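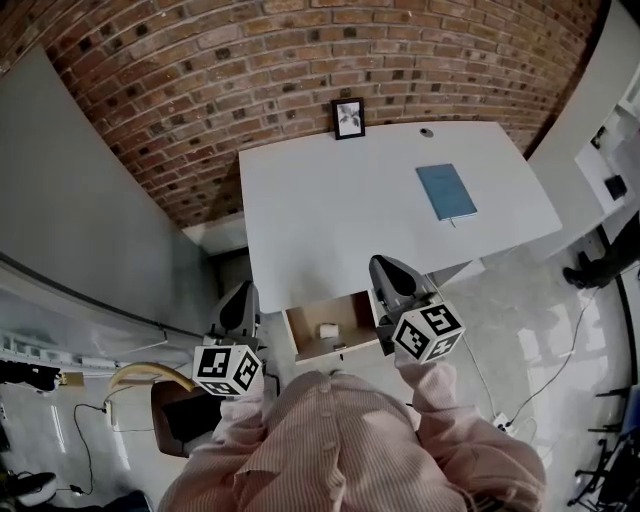 Two hand-held grippers at an open desk drawer. Each one carries a white cube with black patterns.

How does a robot learn to tidy a drawer?

Think about the drawer in your own desk. You pull it open, you look inside, you take what you need. You do not say to yourself, "Now I bend my elbow a little, now I close two fingers." Your brain does this work so quickly that you do not notice it.

A robot has no such brain. It has a computer, and the computer follows software. Software is a set of instructions and numbers which tells the machine what to do. In this article we will look at the software that helps a robot use its hand.

Step one: show it

In the old way, a programmer writes every movement by hand. Go forward. Stop. Close the fingers. This works well in a factory, where the same part is always in the same place. At home it does not work so well. One day the drawer is full, and the next day the pencils have moved to another corner.

So there is a second way. A person takes the robot's hands, without the rest of the robot, and does the job with them. A robot hand of this kind is called a gripper. The person squeezes, lifts, and lets go, and the software keeps a record. One such record is called a demonstration. In the Ludano project, the software for drawers learned from 498 demonstrations. That is a lot of opening and closing!

Step two: know where the hand is

A record is useful only if the computer knows where the gripper was at each moment. For this, look again at the white cubes. The black patterns on them are called markers. They are a little like the square codes that people scan with a phone, but simpler.

The computer knows the shape and the real size of each marker. When a marker looks small in a camera picture, it must be far away. When its square looks squeezed on one side, it must be turned. From these clues the software can work out the position of the cube, and then of the gripper which is fixed to it. A cube is a good shape for this work. If one face turns away from the camera, another face may turn toward it.

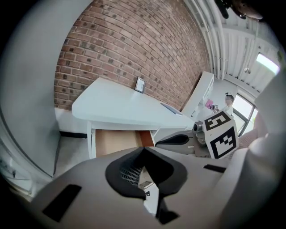 A camera can also sit on the gripper itself, and then it sees the room in a different way. Its lens is very wide, so straight things look bent. A row of bricks becomes a bow, like a rainbow. Your eyes would find this strange, but for the software it is no trouble. It has a program named Bromus, which knows how the lens bends the light and can calculate where each line really goes.

Step three: find the pattern

Now comes the learning. A larger program, Kokotell, goes through all the demonstrations. It looks at a picture and tries to guess the next movement of the hand. Then it compares its guess with what the person did. At the beginning the guesses are very bad. After each mistake the program changes some of its numbers by a tiny amount, and it guesses again. It does this many, many times.

When the learning is finished, the program is tested with drawers it has never met. In one test, a robot had to open a new drawer 37 times. It failed 9 times, mostly because it closed its fingers too early. The programmers were not sad about this. They now knew which demonstrations they had to collect next.

Try it yourself

You need a friend, a spoon, and a cup. Close your eyes. Your friend must tell you how to put the spoon in the cup, using only words like "left," "forward," "down," and "open." Then change places.

New words

Gripper: the hand of a robot.
Marker: a pattern that a computer can find easily in a picture.
Demonstration: a record of a person doing a job, from which a robot can learn.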